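The planner should be allowed to say it doesn't know

Most of the arguments I get into about robot software are about speed. Somebody wants the cycle shorter, or the model smaller, or the camera rate higher. My complaint is with something more basic. The programs we write to plan a sorting job have no decent way of saying "I can't tell," and so they guess, and we spend our afternoons cleaning up after the guess.

Take the view from the wrist. When the gripper is over a tray, the hand itself covers part of what the camera is meant to be looking at. Our first perception module, built on a package called Pruvudis, returned one word for a tray: empty or full. It gave that word with the same confidence whether it could see the whole floor of the tray or only the far half.

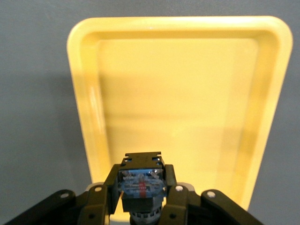
The yellow tray from the wrist camera, with the gripper over the near end.

A person reading that view would say the part they can see is empty and leave the rest open. The software ought to do the same. It costs one extra value in a message, and a planner that is willing to wait for a second view before it acts.

Ah-rin Myung, who wrote most of our planning code at Casent, disagrees with me on this. Her view is that every "unknown" you let into the system has to be handled by somebody, and that in practice it gets handled badly, at the end of the day, with a timeout. She has a point. Our first version with a third state stopped 4 times in 300 runs and sat there until someone pressed a key. But I would take 4 stops over one part put down on top of another, which is what we used to get - and which the log recorded as a success.

The fixed camera helps more than any change to the model. It sees both trays and the parts between them, and it sees both arms. It has its own blind spots, mostly shadows and whatever an arm happens to be passing over. Small parts suffer the most. A push-button switch with an orange cap is easy to find in the open and a good deal harder with a gripper's shadow across it. 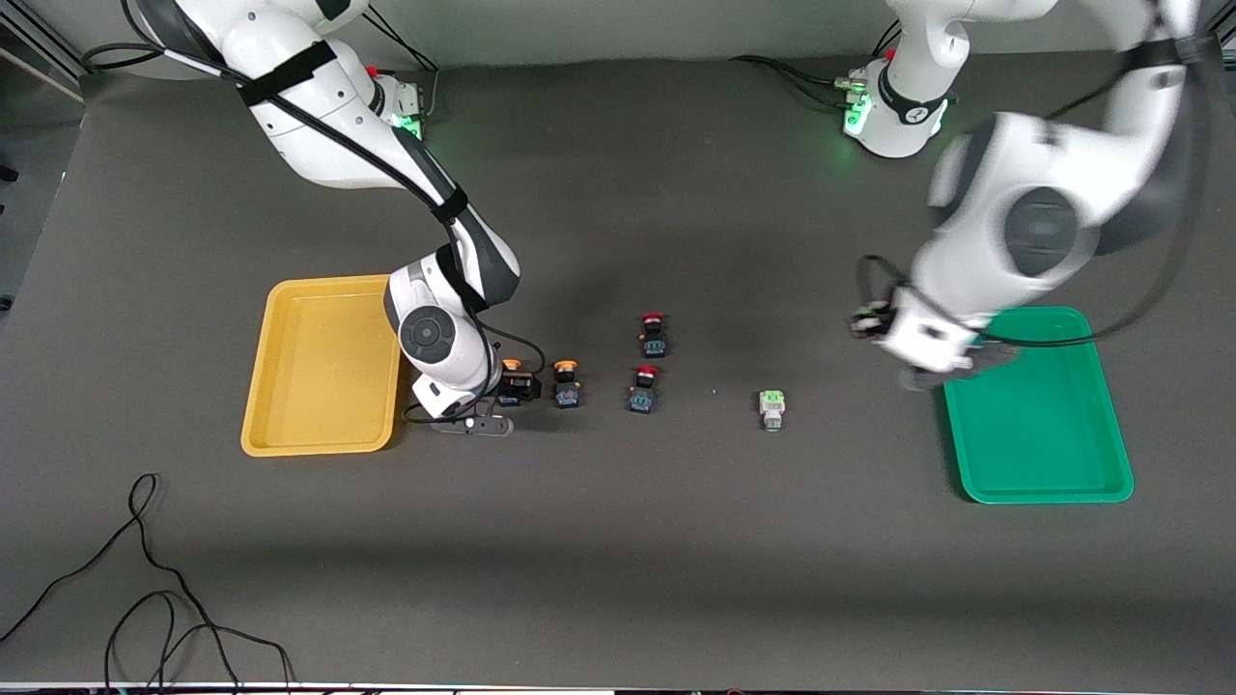 What I would change first

Stop merging the two cameras so early. Stelmakh, the tool we use for fusion, hands the planner a single list of objects, and by then you have lost which camera saw what, and when. Keep the source and the time with every entry. If the wrist saw a clear tray floor 2 seconds ago and the overhead view is blocked now, the planner can work with that.

Then log the doubt. Our log for one job in March ran to 1849 lines, and not one of them said how sure the system was about anything.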